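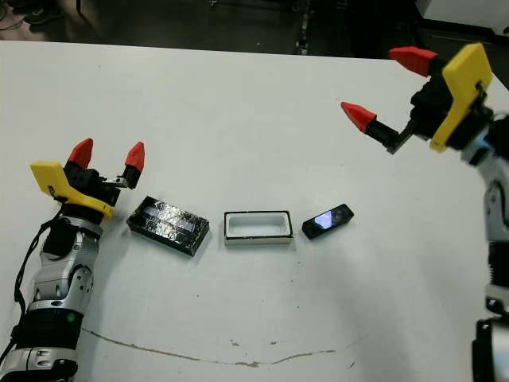 Comfort Kpodo told us that most advice for people who stammer is written for their parents, and that by the age of fifteen she had stopped reading any of it. She wanted something short that she could have kept in a school bag and not minded other people seeing. Her remark was made at our first meeting and it more or less set the brief for the project.

Talking on Your Own Terms: a booklet for teenagers who stammer
Project report, Wurnton College
Sadia Mirani and Edem Lamptey
July 31, 2019

Background

The project option asked us to produce a piece of health or wellbeing information for a group that we thought was not well served. Edem has stammered from the age of four, and Sadia has a younger brother who does. We both knew the usual leaflets. They explain what a stammer is, tell parents to slow down and keep eye contact, and give the address of a clinic. Very little in them is meant for someone who is about to leave school, find a Saturday job or sit a spoken language exam.

We decided to write for readers between fourteen and nineteen. We are not speech and language therapists and the booklet does not teach therapy techniques. It deals with ordinary situations and what other young people have done in them.

What we read first

We spent the first part of the spring term reading. The college library had two textbooks, both for trainee therapists, and a memoir which was useful but long. We also read leaflets from the health centre at Marnmont. The textbooks disagreed with each other on some points, mainly on how much attention should go to fluency and how much to being comfortable with stammering. We thought about this for some time and chose to leave the choice with the reader. The booklet says that some people want to work on speaking more smoothly, that others do not, and that it is fine to change your mind.

Talking to people

We interviewed 9 young people through the Marnmont youth group and by word of mouth. Each one chose how to take part: face to face, by text message or in writing. Five chose to meet us, which surprised us a little. Parents signed the consent form for anyone under sixteen.

The questions were kept short. We asked what situations came up most often, what had helped, what other people did that made things worse, and what they wished they had been told earlier. Interviews were not recorded. One of us took notes and the other did the talking, and we swapped over each time. Yoon-hee Wang, our supervisor, read the notes with the names removed.

The situations that came up most were the telephone, reading aloud in class, giving your own name, and ordering food. Giving your name was the one that Sadia had not expected. Several people said it was harder than any other word, as you can't swap it for something else. One had used a different name in coffee shops for two years.

On what made things worse, the answers were close to each other. Having sentences finished was mentioned by nearly everybody, followed by being told to relax or take a breath. There was less agreement on teachers. Some wanted to be left out of reading aloud altogether, and others said being skipped was worse than stammering through the page. The booklet now has a short letter that a student can fill in and hand to a teacher, with both options on it.

Writing the booklet

We wrote a first draft over the Easter holiday. It was too long and it sounded like the leaflets we had been complaining about. Yoon-hee marked every sentence that began with "remember" and there were a lot of them. The second draft was cut by nearly half.

The final version has 6 sections:

Saying your name
Phones and messages
In the classroom
Interviews and Saturday jobs
Friends, and people who aren't
Where to get help if you want it 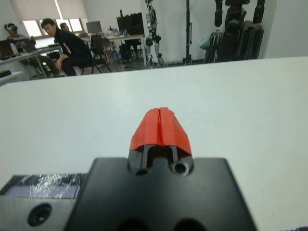
Layout and printing

Edem did the layout. We used a plain typeface, wide margins and a small page size — A6, so that it fits in a blazer pocket. The front cover has the title and nothing about stammering, which came straight from the interviews. The word appears on the first inside page.

Abugri Print quoted for 100 copies on uncoated paper and this came in just under our budget. The first proof had the sections on phones and classrooms in the wrong order, and the teacher letter had lost its tick boxes. Both were put right. We would ask for a second proof another time, as there is still a spelling mistake in the section on interviews.

Feedback

Copies went to the youth group, the Marnmont health centre and two local schools. A feedback card was tucked into the back of each one. Not many cards have been returned so far, so what follows should be read with care.

The section on saying your name was liked best. Readers said the quotations from other young people were more use than our own paragraphs, and one asked for the whole booklet to be done that way. Sajib Pathirana wrote that he had given the letter to his form tutor and that it had saved him a conversation he had been putting off since April. The section on friends was called "a bit vague" on one card, and we agree. We found it hard to write without telling people what to do.

A therapist at the health centre asked us to make it clearer that help is available to adults as well. We have added a line to the online copy.

What we would change

We would start the interviews earlier. Everyone we spoke to lived in or near Marnmont, and most were boys. Stammering is more common in boys, but we should still have tried harder to find girls to talk to. We also left out anyone who speaks a different language at home, and Comfort pointed out that she stammers differently in each of hers. That would make a section of its own.

Lastly, the work was not split evenly. Sadia did most of the writing up of notes and Edem spent longer than planned on the layout — around three weeks, with the proofs. A written timetable would have shown this sooner.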